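Comparativa de manos y muñecas, segunda ronda: cuatro dedos con funda de fuelle

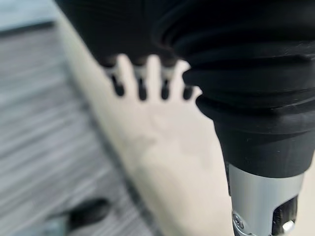 Foto: Ximena Vergara / Taller Suvberg. 13 de mayo de 2024

Esta galería recoge la parte de la comparativa dedicada a la mano de cuatro dedos, montada en el brazo con la funda puesta. La toma es de la cámara de muñeca. A la derecha se ve la funda negra de pliegues, que termina justo encima de la articulación metálica; arriba, desenfocados, los cuatro dedos con la punta negra hacia abajo, sobre la superficie de color crema.

En la primera ronda trabajamos con dos pinzas: la Clelent, de dedos paralelos, y la Flurer, de ventosa. Las dos siguen en el taller y sirven de referencia. La mano de cuatro dedos llegó más tarde, y Leobardo Carrillo tuvo que rehacer el adaptador porque los taladros de la brida no coincidían.

Lo que nos interesaba de la cámara en esta posición era saber cuánto estorba la funda. Estorba bastante: ocupa buena parte de la mitad derecha de la imagen y tapa un lado de la superficie de trabajo. Con la pinza Clelent, que va sin funda, ese lado queda libre. Ernő Mészáros propone girar el soporte de la cámara hacia el lado contrario y repetir las tomas antes de tocar nada más.

El segundo problema es el enfoque. Los dedos salen borrosos y el borde metálico de la muñeca, algo más nítido. Para seguir el movimiento general del brazo puede bastar, pero para juzgar un contacto entre la yema y una pieza pequeña no sirve. La óptica es la misma que usamos con la Flurer – allí la ventosa quedaba más lejos y no lo notamos.

Seren Wogan lleva el registro de ciclos. Hasta la fecha son 3431 con la Clelent y 1208 con la mano de cuatro dedos, todos con el mismo controlador Dudás y el mismo juego de piezas. En los de la mano hubo siete paradas por límite de par, dos de ellas con la muñeca girada casi al tope. No hemos cambiado los límites entre una serie y otra.

La funda se queda de momento. Sin ella el cableado roza en los giros largos, y ya cambiamos un mazo en la primera ronda. Si alguien tiene experiencia con fundas de pliegue más bajo en brazos de este tamaño, nos interesa la referencia.

La tercera ronda será en junio, con el soporte de cámara girado y otra óptica. Las hojas de ciclos se pueden pedir a Seren en el taller – están en formato de tabla, sin limpiar.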